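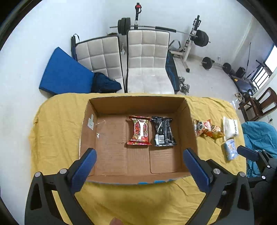
"Packing snacks is the job everybody thinks we've already solved," she told me, and then laughed for a good long while.

I'd called the engineer who runs the packing tests at Etesell because I wanted a straight answer to a question my readers keep sending in: can a machine do the boring stuff yet? Putting groceries in a box, say. My four-year-old nephew can do that!

"Your nephew has a huge head start," she said. Shiny wrappers are her big headache. They crinkle, they throw glare right back at the camera, and a packet lying on its face looks like a whole different product. "Cans I'd trust it with tomorrow. Chips, no."

So how slow are we talking? Her best run last September was 26 packets in a row without a drop, and she still remembers the snack that ended it (something spicy). The team had roughly 2000 tries behind them by then. A person, she says, gets it in 2.

I asked about the shop floor, and she got more cheerful. Purgate, a small mail-order grocer, wants to try it on night orders, with a person checking every box before the tape goes on. "That I can see happening. I'd start with one shelf."

And at home? Will it unpack my shopping?

"It doesn't know where you keep your crackers," she said. "Do you?"

I had to go look.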